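4. Setting up the bedroom sensor

The Starkora sensor measures temperature and humidity in one room and sends the readings to the Hollitz wall panel. Fit the panel first (section 3).

1. Pull the battery tab and wait for the light to flash green.
2. On the panel, press Add Room and choose Bedroom.
3. Enter the four-digit code from the back of the sensor.
4. Place the sensor at mattress height, clear of direct sun and heating vents. A nightstand is suitable if the lamp is fitted with an LED globe — older globes give off enough heat to raise the reading.

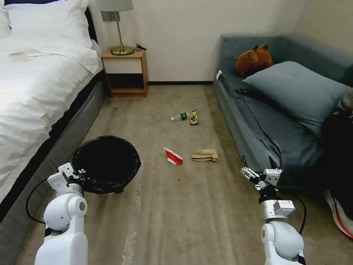

Can the sensor go on an outside wall?
Choose an inside wall wherever possible. Outside walls run colder in winter and the panel will call for more heating than the room needs.

Setting the night program

5. Press Program, then Night.
6. Set the start time and the target temperature. The factory setting starts at 9 pm and runs for 12 hours.
7. Press Save. The panel beeps twice.

Note: The panel stores up to 128 readings per room. Older readings are overwritten.

Caution: Do not spray cleaner or air freshener near the vents in the sensor case. Wipe with a dry cloth only.

Floor clearance

Keep furniture, bins and bedding at least 30 cm from any floor vent. Blocked vents are the usual cause of error E4.
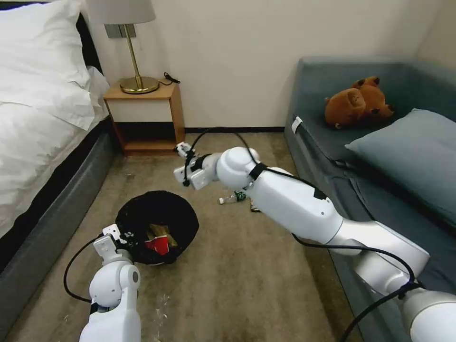 Figure 4: Bedroom floor with lined bin on carpet.

8. Leave the door closed for an hour, then check the reading against a room thermometer. If the two differ by more than two degrees, move the sensor and repeat step 4.

Section revised November 2023, R. Pangilinan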